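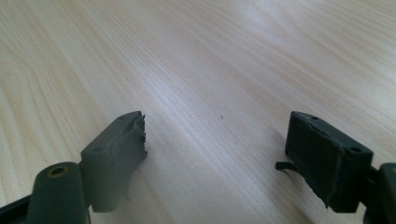

Jan 10, 2019
By the Furniture Desk, Brundum

Pale veneer is back on the kitchen table, and its care is simple. Oltosik, a small workshop, has tested finishes on 36 offcuts since November. Matt oil kept the grain easiest to read under a window. Gloss lacquer resisted stains for longer but threw more glare.

Wipe along the grain with a damp cloth, then a dry one. Crumbs should be lifted off before wiping, as grit leaves fine scratches. Oil needs renewing every 2 years. A tabletop 190 cm long takes around 223 ml per coat.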